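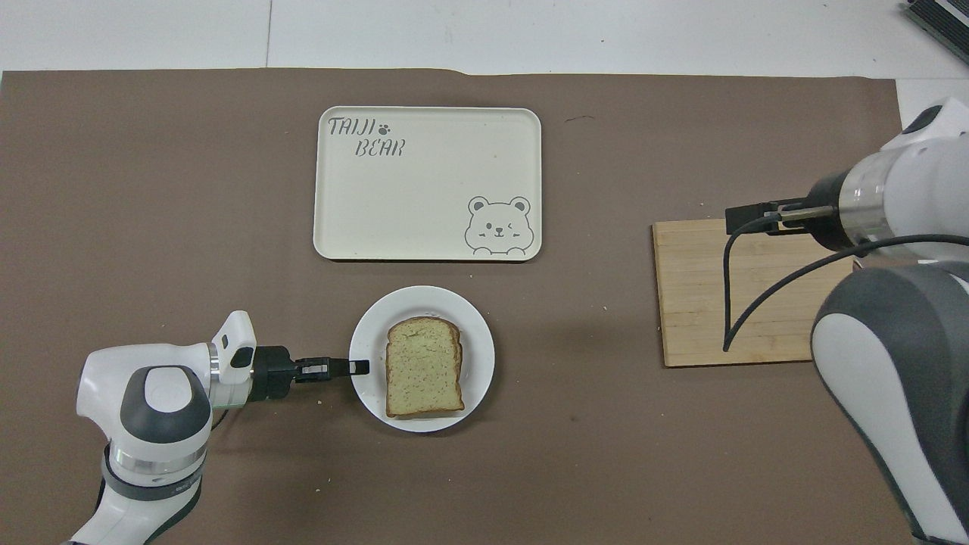

*A cream tray with a winking bear on it.*

I've been trying to work out when I stopped watching music videos and started "solving" them. I think it was Bellesora. You'll have seen the one -- "Gullel", the single with the long corridor and the orange coats -- and if you've seen it, you've almost certainly seen somebody on your feed with a screen grab, a red circle and a very long caption.

I like Bellesora. I've paid to see them twice, once in a proper venue and once in a wet field. The song is lovely, a bit slow to get going, with a chorus that sounds like someone shouting down a stairwell. But I can't tell you the last time anybody mentioned the chorus to me. What people want to talk about is the clock in the second verse, which says 13:18, and why it says 13:18, and what 1318 means. I've heard that it's a release date, a hotel room, a Bible verse and the last four digits of the old manager's phone number (how would you even know that?).

My friend Su-chen Au is very deep in it. She sent me a voice note on Wednesday that went on for 10 minutes, and I listened to all of it while doing the washing up, so I'm hardly innocent here. Her view is that the whole video is a dig at Strickland, who sang on the first album and left before the second. The coats are his old stage coat. The dog is his dog, or a dog of the same sort. By the end I was nodding at the taps.

And it's fun! I do want to say that. When I was 14 I'd have given a kidney for this sort of thing. We had the lyric sheet and whatever the magazines felt like telling us, and we made up the rest on the bus. I don't think fans have got sillier. There are just more of us on the same bus, and the driver has noticed.

That's the bit that bothers me. Record labels can read comments too. Once they've seen that a clock gets you 400 reply videos by teatime, every video is going to have a clock in it. Lidico's last one had so many meaningful objects lying about that it looked like a car boot sale -- a chess set, a broken mirror, a birdcage, three different newspapers. I watched it twice and I still couldn't hum you a bar. Somebody spent a good while choosing those newspapers. I'd rather they'd spent it on the middle eight.

It gets a bit grim for the people in the songs as well. Strickland put up a perfectly nice picture of his tea last month and had 80 comments under it asking about the coat. He left a band. People leave bands. He may well think about it every day, or he may have been thinking about his tea, and I don't see that a nod from a stranger's freeze-frame gives us the right to ask.

Su-chen says I'm being a misery and that artists put clues in because they want them found. Fair enough, some do. But plenty of what gets circled in red is a prop that was in the building, and I'd quite like to be allowed to see a lamp and think "lamp".

So I tried it at the weekend. I put "Gullel" on with the screen turned to the wall and just listened. There's a second voice under the last chorus, very low, that I'd never noticed in all those plays. I texted Su-chen to tell her and she wanted to know whose it was.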